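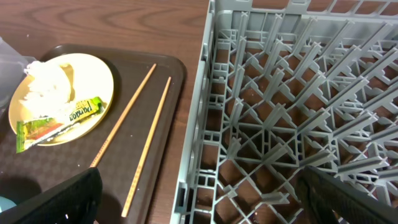 From: Hauwa Iyamu
To: restus-teleop list
Subject: Re: [restus-teleop] tray clearing, chopsticks again

Quick one between sessions, sorry for the typing.

Subbarao Alva wrote:
> Went through the tray clearing batch last night. 862 demos in total,
> 77 flagged by the checker. Most of the flags are chopsticks. Either the
> operator grabs both at once and one slides out, or they go in so low
> that the finger hits the tray. Can we agree on one way of doing it
> before Stima trains on this? Also what order are people clearing in?
> Plate first or chopsticks first? I see both and the policy will too.
> And does the wrapper count as part of the plate or not.

Order first. Chopsticks, then wrapper, then plate. Kamonchanok and I have been doing it that way all February, Mayuree was doing plate first becuase the old Skudden sheet says so. That sheet is out of date, please bin it.

Chopsticks -- one at a time. Always. Come in from above, wrist turned so the fingers close ACROSS the stick, grab near the middle. If you go for the thin end it rolls. On the wrist view the near finger covers a good bit of the left stick when you're low over the tray, so line up while you're still high, then go straight down. Don't hunt around down there. If you have to hunt, back up and start the approach over, the checker is fine with that.

Wrapper does not count as part of the plate. Pick it off by itself. When it's lying across the plate with a tip over the rim, that tip is the easy grab. Food stays on the plate, don't try to scrape it with the fingers, scraping is a different task and has it's own label.

Rack: keep it right beside the tray but leave a strip of table showing between them. Pushed up tight, the right finger catches the rack wall on the way down. Plates go between the pegs on edge. Slow down for the last bit, the leader arm has lag there, Nuanchan is looking at it.

Flagged ones -- don't delete. Move to the retry folder, I'll go thru them. Can you send me 10 of the worst so I can see if it's the operators or the checker? Would bet on the checker for at least 2.

Mahawong rig is free from 3 pm if anybody wants to practice.

Hauwa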